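Table Clearing and Waste Sorting Work Package
Progress report to the Grestholm program office
Reporting period: September through November
Prepared by: Wakana Honda, Janarville site

1. Status

Work on the table clearing task is on schedule. The item list was fixed in September, the table layout in October, and the first full set of trials was finished in November. Spending is within the approved budget for the period. One delivery is late (see section 5) and one change to the sorting rules is proposed for approval (section 4).

2. Scope of the task

The task covers small litter left on a table after a break or a light meal. It does not cover plates, cutlery, liquids or anything larger than a lunch box. A trial begins with the items set out on the table and ends when the tabletop is clear or when four minutes have passed. The bin stands beside the table for the whole trial and is emptied before the next one.

The current item list has 15 entries, grouped by how they behave when picked up:

Group A, items that hold their shape: paper cups, small cartons, bottle caps.
Group B, items that give when squeezed: wadded paper, used napkins, bread bags.
Group C, thin items that lie close to the surface: foil, candy wrappers, receipts.

Group C was added at the request of Tsuji after the spring review. The earlier list had only one thin item, a folded receipt, and the review found this too easy compared with what is left behind in a break room.

3. Work completed

The layout agreed in October uses a white rectangular table with items from more than one group placed at the same time. Items are set down by hand without a template. The operator is asked to leave clear space between them for the first series. Touching and overlapping items will be brought in with the second series.

Paper cups are used as found, including cups with dried drink inside. Paper balls are made fresh for each session, as a ball that has been handled many times becomes soft and no longer keeps its folds. Foil is crumpled once, opened out again and laid flat, which leaves raised creases and uneven edges. 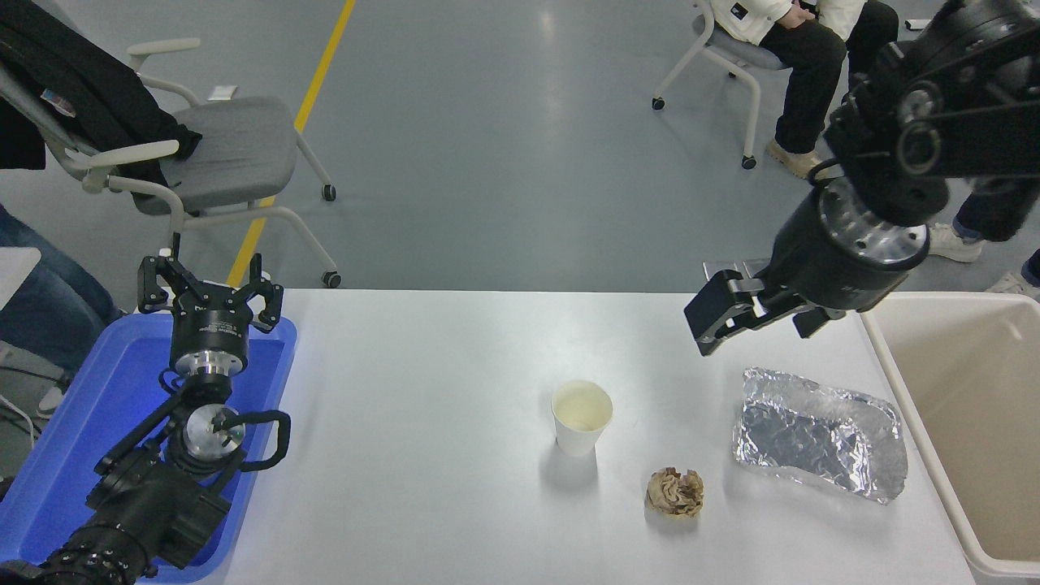 Figure 1. Mixed layout with one item from each group: paper cup (A), wadded brown paper (B), flattened aluminum foil (C). Bin at right.

The first series consisted of 100 trials, all with mixed layouts. Of these, 23 ended with at least one item still on the table at the time limit. Group C items were the most frequent remainder, followed by napkins. Cups were cleared in every trial but were knocked over in several of them. A cup that falls and is then picked up is scored as cleared, with a note in the log.

Foil results depended strongly on how flat the sheet was. Sheets with a raised corner or a high crease were usually lifted on the first attempt. Sheets pressed fully flat tended to slide toward the table edge. A sheet that leaves the table and lands on the floor is scored as a miss, even when it lands next to the bin.

4. Proposed change to sorting rules

The original plan called for a single bin. Plillis has asked that foil be kept apart from paper, in line with the waste rules at its own canteens. We propose to keep the single bin for the second series and to add a smaller container for metal in the third. Making both changes at once would mix the effect of overlapping items with the effect of a second drop point, and the two could not be separated in the results.

Approval is requested before the start of the third series. No extra funds are needed.

5. Open items

Trial logs: 44 entries from the first series lack a note on item order. These are being filled in from the session sheets. Completion is expected before the next report.

Napkin supply: the heavier napkins ordered for Group B have not arrived. A thinner type from local stock is in use for now and is marked as such in the log.

Lighting: foil looks very different under the ceiling lights than in daylight from the windows. Blinds will stay down during the second series.

6. Next period

Second series with touching and overlapping items.
Repeat of the Group C trials with fully flattened foil only.
Revised item list to Grestholm and Tsuji for comment.
Draft layout for the two-container arrangement.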